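4.2 Comparing the two grippers

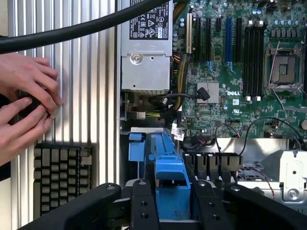
I'd wanted to settle the gripper question back in May, before we touched the controller, but the Ondari fingers came late and we ended up doing both at once. So some of what follows is messier than I'd like. We ran the same four tasks with each gripper: seat a memory module, pull a power connector, open a socket lever, and push a cable out of the way. The Tellel went first, on 355 trials, and then the Ondari got 374 with the same controller gains (Efren Lacson tuned those and I left them alone!).

Figure 4. Wrist camera view over the open Dell chassis, with the gripper fingers along the bottom edge.

The cable task was the one that surprised me. I expected the stiffer Tellel fingers to win everywhere, and they did fine on the lever, but they kept snagging on anything sleeved or looped – the Ondari slid past most of it. On connectors I really couldn't separate them. Both slipped when the approach angle was off by even a little, and I think that's the controller's fault more than the fingers'.

The wrist camera is its own story. Shiny heatsinks and bare metal brackets threw off our depth estimates with either gripper, so we dropped depth close to the board and went with plain color for the last bit of the approach. We haven't tried the Broltix mount yet, which holds the camera farther back. Section 4.3 covers the controller runs.

1,362 views | 4 comments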